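An afternoon at the Skundlow open day

I drove up to Skundlow in April for the open day at Listance. I had signed up for it months before and then forgotten, so it was lucky that the reminder came the week before. The drive is 203 miles each way from my house. I left early, stopped once for gas and a sandwich, and was in the parking lot at noon.

Listance is a small company. They work on the software side of robots that handle household things, mostly food and kitchen items. They rent the second floor of a long brick building that used to be a seed warehouse. The ground floor belongs to Van Rooij, who make conveyor parts, and they had their doors open too. I spent my first half hour down there because the line for the stairs was long. They had a belt running in a loop with cardboard boxes on it, and a man let my group change the speed. It was loud.

Upstairs they took us in groups of eight. Our guide was Fergus Shearer, who has been with the company since it started. He talks quietly and does not oversell anything. He started us off in a room with a row of chairs and a big monitor and explained that most of the testing is done in simulation. A task is set up on a simulated table, the arms try it, and the result is logged. Then the positions of the items are changed and it runs again. One task gets 200 tries before they look at the numbers.

I asked why they didn't just use real vegetables. He said they do, later on, but real vegetables get bruised and have to be bought again, and a person has to stand there and put them back. The simulated ones can be reset with a key.

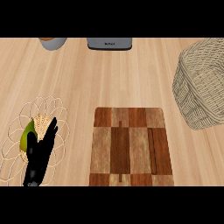
Picking up produce was the main thing they showed us. Fergus put one of the table setups on the monitor and talked about what makes it hard. I had expected the trouble to be with heavy items, but he said it was more often shape. A pear like the green one in the wire bowl is wide at one end and narrow at the other, so where the fingers touch matters a lot. Having another item in the same bowl makes it harder, because the hand has to deal with one and leave the other alone. The woman next to me asked if the checkered cutting board made any difference to the robot. He said that patterns had given them trouble in an early version and that they keep boards like that in the setups on purpose.

After that we got to ask questions for a while. A few things I wrote down:

The hands have several jointed fingers. A simple two-finger clamp would be cheaper, and Fergus said they have tested those as well. They picked the hand with more fingers because their first customer wants it to handle many kinds of items without changing tools.

The table, the bowl and all the rest were modeled by one person, Vratislav Slanina. He was at the back of the room and came up to answer the questions about the models. There are 457 items in his library now. He said the woven baskets took him the longest and that fruit was easy. Somebody asked for his favorite and he said he didn't have one.

The program that runs the tests is called Drukitz. I did not catch where the name came from. It was written in-house and they don't sell it.

Then we saw a setup with two arms. This was the part I had come for. With one arm you can pick things up and put them down, but a lot of kitchen work needs a second hand to hold something steady.
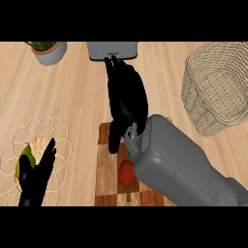 One hand at the ear of corn, with the red pepper on the cutting board.

Fergus said the planning for two arms is more than double the work, because each arm has to know where the other one is at all times. The forearms are thick, and on a small table they take up a lot of room. He spent a good ten minutes on this and drew it on a whiteboard. I followed most of it.

The tour finished in the hallway, where there was coffee and a tray of oatmeal cookies. I talked to a retired machinist from two towns over who had worked on welding robots for years. He thought the whole thing was slow but he liked the hands. I asked Vratislav if they planned to show real arms at the next open day. He said they would like to, but they need a bigger room and a railing first.

Some notes if you plan to go next year. Parking is free but the lot is gravel and fills up by one o'clock. The stairs are steep, and there is a freight elevator around the side if you ask at the Van Rooij desk. Photos were allowed in the demo room and not in the office. Bring a sweater, as the second floor was cold. I got home after dark and still have to look through the handout they gave us.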